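Lerkamthorpe Water District Public Forum
Posted April 20, 2024 by Sioned Morris, forum moderator

Topic: Proposed outdoor watering schedule

Sioned Morris wrote:
The District invites comment on the draft watering schedule for the dry season. Under the draft, outdoor watering would be limited to two days per week from June onward. The limit applies to all 2,189 metered accounts, including those in Durton. Members are asked to keep their remarks to the draft itself.
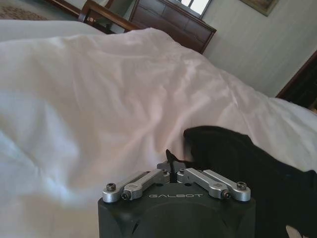 Replies

a_meszaros wrote:
I respectfully oppose the draft in its present form. Durton received more rain this winter than the rest of the District, and our wells have recovered. A single rule for both areas does not reflect that difference. I would ask that Durton remain on the current schedule until the next well readings are published.

BiankaMagyar wrote:
The previous poster is correct about the rain and, in my view, mistaken about the wells. The shallow wells have recovered. The two deep wells that supply both areas in late summer have not, and one wet winter does not refill them.

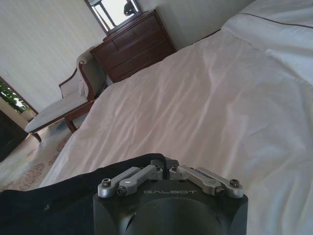 I would also note that Durton draws on the Kun reservoir through the same main as everyone else. If the reservoir is low in August, it will be low for all of us.

ihor.z wrote:
I support the limit but request a change to the penalties. A fine of $300 for a second violation is severe for a household with a faulty timer. A written warning and five days to make repairs would be more suitable.
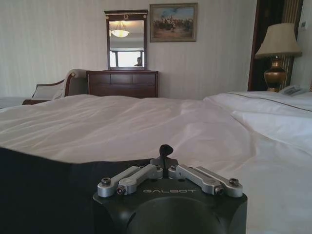
Gripper with silver linkages, marked GALBOT

a_meszaros wrote:
I agree with ihor.z regarding the fine. I do not agree with BiankaMagyar that the main settles the question. Gumville is served by that main also and was left out of the draft entirely. The District should state its reason.

Sioned Morris wrote:
Gumville purchases its water under a separate contract, and its council sets its own outdoor rules.

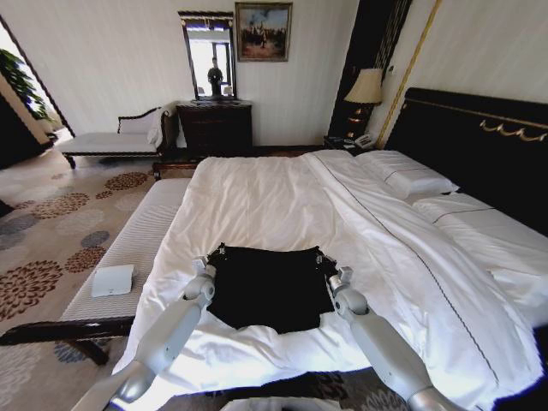 The contract does require Gumville to match any reduction ordered at the drought emergency stage. The present draft is below that stage. The suggestion about the repair period has been entered in the comment record.

B. Kovács wrote:
Does the limit cover drip lines? The draft mentions only sprinklers in one section and "all outdoor use" in another.

Sioned Morris wrote:
Drip lines are meant to be exempt. The wording will be corrected before the draft goes to the board.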